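Gultance Household Support
Progress report to the Bramberg Fund
December 22, 2021

Work done since the last report

The laundry and linen part of the project ran through all of November without a break. Staff visited homes in Bramberg and on the Achterberg side of the river, sorting clothes and household textiles, folding them, and putting them away where the residents can reach them. We set a target of 700 items for the period and finished with 785. Most of the extra came from the Achterberg homes, where several closets had to be emptied completely before anything could go back in.

Sorting is still done on the bed in most homes. We had planned to use folding tables, but the bedrooms are small and the tables blocked the closet doors. A made bed gives enough room to lay out a shirt at full width. Clothing and printed household fabrics often come out of the same basket, and separating them is the first step before any folding starts. 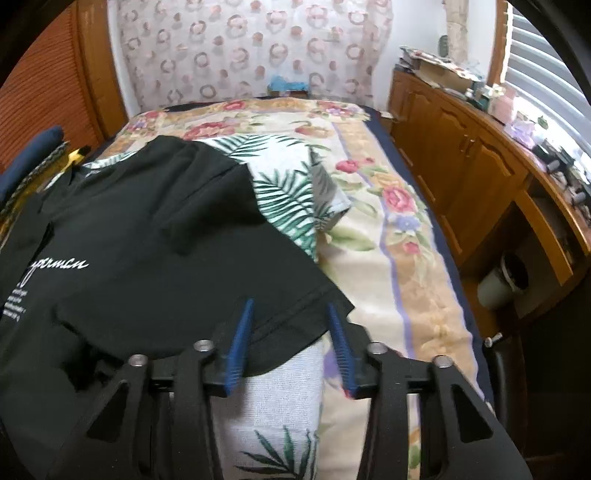
Black T-shirt and a white item with a palm-frond print on a floral quilt, before folding.

T-shirts remain the slowest of the common items. They come out of the basket creased, and the sleeves have to be straightened before the first fold. Staff now smooth the shirt from the collar down, turn in both sides, and fold it in thirds. Towels and pillowcases go faster and are stacked separately. Dark and light items are kept in different piles, as residents asked for this at the start.

Two things did not go to plan. The Prurnent shelf units arrived late, and one was short a set of brackets, so the linen in two homes is still in boxes. We also underestimated the time needed for quilts and other bed covers -- these take two people, and we had scheduled one.

Spending

Shelving, storage boxes and labels came to $1499. We have 80 labels left over and will use them in the next period. Mileage will be reported with the staff hours, on the usual form.

Next period

The missing brackets have been ordered, and the boxed linen will be shelved when they come. Visits involving bed covers will be scheduled with two staff members. We would like to keep the same item target and add a second visit to each home, to check whether the piles and labels are still in use. No change to the budget is requested.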